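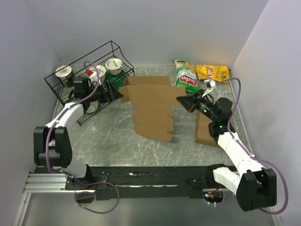

Slow days in the Tirkus valley

The bus from Alvarado climbs for most of the morning before the road tips over the pass and the Tirkus valley opens up below. The river runs down the middle, with orchards on both banks and the old walled town of Katar on a low hill at the far end. It is a quiet part of the country, and most visitors still pass it by on their way to the coast.

Katar has 583 residents and one main street. The gate at the lower end is the oldest part of the walls, and a walk along the top starts from the steps beside it. The path is uneven and has no railing on the town side, so wear proper shoes. From the north corner you can see the whole valley, and in April, when the plum trees are in flower, it is worth staying up there until the light goes.

The market fills the square in the mornings. Farmers bring soft cheese, walnuts, dried plums and a dark honey from the hives above the river. Bread comes from the bakery behind the church and is usually gone before noon. Small grocery stores cover everything else, and anyone with a kitchen can put together breakfast for very little.
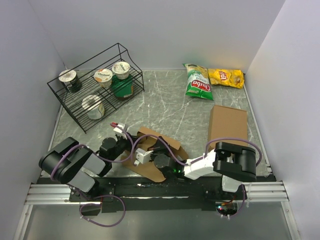 Yogurt cups on a black wire rack.

Jamero, the village across the river, is the starting point for the valley's best walk. The trail follows an irrigation channel through the orchards, then turns uphill through oak woods to a ruined chapel. The full loop is 17 kilometers. A shorter version turns back at the footbridge and suits families. Carry water, as the spring marked on older maps is often dry by midsummer.

Places to stay are limited. Katar has 2 guesthouses, both inside the walls, and Jamero has a campground with hot showers and a small bar. Rooms in town cost up to 197 dollars a night during the blossom season and much less in the fall. Book ahead for spring.

Buses from Alvarado leave from the stand next to the train station. The last one back departs in the late afternoon, and there are no taxis in the valley after dark. Drivers can leave their cars in the lot below the gate, where parking is free.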